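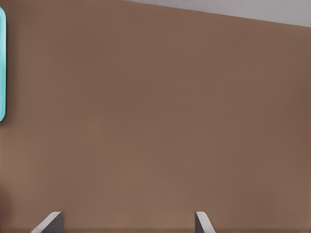
Can a household robot take over the job of clearing and wiping a table?

A current machine can do part of the job, slowly, and with a person close by. It will pick up solid items of a regular shape and put them where it has been told. It will not yet leave a table in the condition most households expect.

Reviews > Home Automation > Table and Counter Robots

Last updated: October

Hundis Tabletop Arm with Onik Practice Software: Review

The Hundis is a single arm with a two-finger gripper, sold to households, small workshops and teaching kitchens. It is supplied with Onik, a program in which chores are set up and rehearsed on a simulated table before the arm is allowed to attempt them. Our test unit was purchased at the regular price. Neither the maker nor the distributor, Yip, saw this review before publication.

Setting up

Assembly took one morning. The printed guide is clear as far as the clamp and the power supply, and then refers the reader to an online manual that describes an earlier version of the menus. Yip answered our written inquiry the same afternoon.

Onik is the stronger half of the package. A chore is built from short steps — reach, close, lift, carry, release — and each step can be replayed from the gripper's point of view. The simulated surfaces are plain and evenly colored, and the objects are simple shapes. This makes errors easy to find. It also makes the rehearsal easier than the work, as our results show.

Performance

We ran 2000 rehearsals in Onik, followed by 136 trials on a kitchen table and a packing bench. Blocks, boxed goods and empty mugs were handled well on both. Cutlery was not. The fingers met the table before they met the fork, and the arm stopped and waited for instructions. Folded napkins were sometimes lifted and sometimes pushed to one side.

Wiping is offered as a separate chore. The arm holds a sponge and follows a fixed path. Crumbs are moved toward the edge, and some fall to the floor. Dried spills remained after a second pass in most cases, and the pressure setting has only two positions.

On the packing bench the arm was more useful. Parts arrived in the same place each time, and the operator could turn to other work between trays. A tray of 6 parts took longer than it would by hand, but the placement was even.

Comparison

The Uletti, which we reviewed earlier, has a softer grip and copes better with cloth. Its software offers no rehearsal mode, and mistakes are therefore discovered on the table itself. Buyers who intend to handle glassware should consider this point with care.

Noise and safety

The arm is quiet enough for conversation. It halts when touched, and it resumed only after the button was pressed in every trial. The button is located behind the base — a poor position on a table placed against a wall.

Assessment

The Hundis can be recommended for bench work with regular parts, and for schools that wish to teach the planning of chores. It cannot be recommended to a household that wants the dishes cleared after dinner. Onik may be obtained without the arm, and departments considering a purchase are advised to begin there.

Comments (6) Shares (136)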